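Zeitstempel, Puffer und Geduld: Zwischenstand zur Aufzeichnungssoftware

14. Juni 2020

Die Umstellung der Aufzeichnungssoftware auf Kondex ist im Wesentlichen abgeschlossen. Offen war zuletzt die zeitliche Zuordnung zwischen den Kamerabildern der Handgreifer und der jeweils geschätzten Backenöffnung. In der alten Fassung wurden beide Datenströme erst beim Schreiben auf den Datenträger mit einem Zeitstempel versehen, was bei hoher Last zu einem Versatz von bis zu 17 Millisekunden führte. Für die Lageschätzung allein wäre dies hinnehmbar gewesen, für das spätere Training der Regelung jedoch nicht.

Nunmehr erfolgt die Stempelung unmittelbar beim Eintreffen der Daten. Ein Ringpuffer hält die letzten fünf Sekunden vor, das Modul Vinitov gleicht die Ströme anschließend gegeneinander ab.
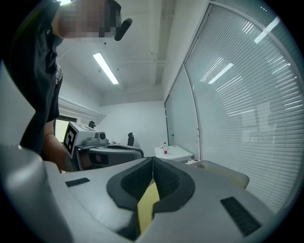
Der Abgleich setzt voraus, dass beide Geräte dieselbe Uhr verwenden. Bei zwei gleichzeitig geführten Greifern ist dies nicht selbstverständlich – die Drift wird daher zu Beginn jeder Aufnahme bestimmt und in die Kopfdaten geschrieben. Von den bislang geprüften 2.973 Sequenzen mussten zwei verworfen werden, beide wegen unvollständiger Kopfdaten.

Noch nicht zufriedenstellend gelöst ist die Markererkennung bei flachem Blickwinkel. Das Verfahren aus Dauda liefert hier gelegentlich gespiegelte Lösungen, die der nachgeschaltete Filter erst nach mehreren Bildern korrigiert. Eine Plausibilitätsprüfung anhand der vorangegangenen Lage ist in Vorbereitung und soll im Juli in den Hauptzweig übernommen werden. Die Konfigurationsdateien aus Pledcombe bleiben bis dahin unverändert gültig.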